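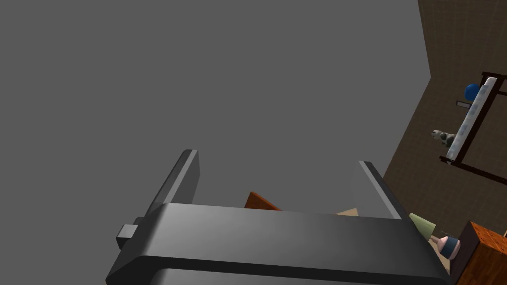
The wrist camera on our simulated cell had been wrong for months before I sat down to fix it. The arm is the same model we have on the bench at Bikthorpe, the gripper is a parallel two-finger unit, and the sim copy is supposed to match the real one closely enough that a script written against one will run against the other. In the render from the wrist, the palm housing takes up nearly the whole lower edge of the view, with the two fingers open above it and a flat gray surface filling most of what is left. What there is to look at is off to the right: the white padded board, the blue ball, the small gray-and-white toy. A camera that spends that much of its view on its own hand and a blank plane is not much use for finding things.

These are my notes on the setup, partly for Laurinda Mendes, who takes over the cell next, and partly for me.

The cell

The real side is an arm on a steel plate, a controller under the bench, and a host PC. The simulated side is one machine running the physics and the renderer. Both are driven by the same control code, which we call Gokeck. It reads a single configuration file for joint limits, tool offset, camera offset and finger travel. The tool offset is the distance from the wrist flange to the point midway between the fingertips. The camera offset is the position and angle of the camera relative to the same flange.

The camera offset was the bad one. Brodie Kereama measured it on the real arm in February with a height gauge and a printed target, and his numbers are good. I checked them twice. They went into the file correctly too. The trouble was in how the sim loaded them.

Finding the fault

I started with the wrong suspect, which cost me most of a day. The gripper model had been swapped over the winter for a newer one with a thicker palm, and I assumed the housing was simply larger than the old one and got in the way. I put the old model back. The view changed a little and was still bad.

Next I logged the camera pose at every step and compared it with the flange pose. With the arm at home, the camera should sit 179 mm from the tool point. The log said 533. That is too big an error for a measuring mistake and too steady for a physics problem, so I went to the loader.

The loader applies the camera offset in the frame of whatever body the camera is attached to. In the old model that body was the flange. In the new one, the camera had been attached to the palm, which has its own origin and is turned a quarter turn about the approach axis. The offset was being added on top of one that was already there, in the wrong direction. The result was a camera sitting back behind the hand and tilted. The renders looked plausible enough that no alarm went off. Aroha Paewai did say in passing that the fingers looked short. I should have listened to that.

The fix

I moved the camera back to the flange in the model file and left Brodie's numbers alone. I considered keeping it on the palm and correcting the offset to suit, but then the sim and the real cell would need different values, and the whole point of the one file is that they don't.

The steps, in order:

Stop the sim fully. A reset keeps the old body tree in memory.
Open the gripper model and change the camera parent from palm to flange.
Delete the local rotation on the camera entry. Leave the field out; a zero there is read as an override.
Restart, send the arm home, and read the camera pose from the log.
Compare it with the value in the configuration file. They should agree to within 3 mm.

Mine agreed on the second try. On the first I had put a zero in the rotation field, hence the note.

Finger travel

While the model was open I checked the fingers. The gripper takes a command between fully closed and fully open, and Gokeck turns it into a position for each finger. The two joints are separate in the sim and tied together with a constraint. On the real unit a rack and pinion does the job and they cannot disagree.

In the sim they can. If the constraint is soft, one finger reaches the object first, stops, and the other keeps going until the solver catches up. The object gets pushed sideways and the grasp fails in a way it never does on the bench. I stiffened the constraint in 4 steps, running a close and open cycle after each one and plotting both joint positions on the same axes. At the third setting the lines sat on top of each other. At the fourth the hand began to buzz at the end of travel, so I went back one.

The buzz is worth knowing about. It shows up as a small, fast ripple on the joint velocity and you will not see it in a render. Plot it.

Checks to keep doing

After any change to the gripper model, look at the wrist view with the hand open before running anything else. Then look at the log. The view tells you something is wrong and the log tells you how much. I had been relying on the first and skipping the second.

Digby Trevaskis asked for a startup test that compares the two poses and refuses to run if they differ. It is written, but it currently refuses to run when the arm is parked in the stow position as well, where one of the joints wraps past its limit and the pose comes back with the sign flipped. Until I sort that out, home the arm first and then start the test. The flag is in the same file, just under the joint limits.

Still open

The contact friction on the finger pads is a guess. Marama Rewi has a pull tester at the Sutcliffe shop and has offered to measure the real pads with it – I need to get a spare pair over there. The lighting in the sim room is also flatter than on our bench, and I have not touched it.

The old gripper model is still in the archive folder, renamed so the loader won't pick it up. Please don't rename it back.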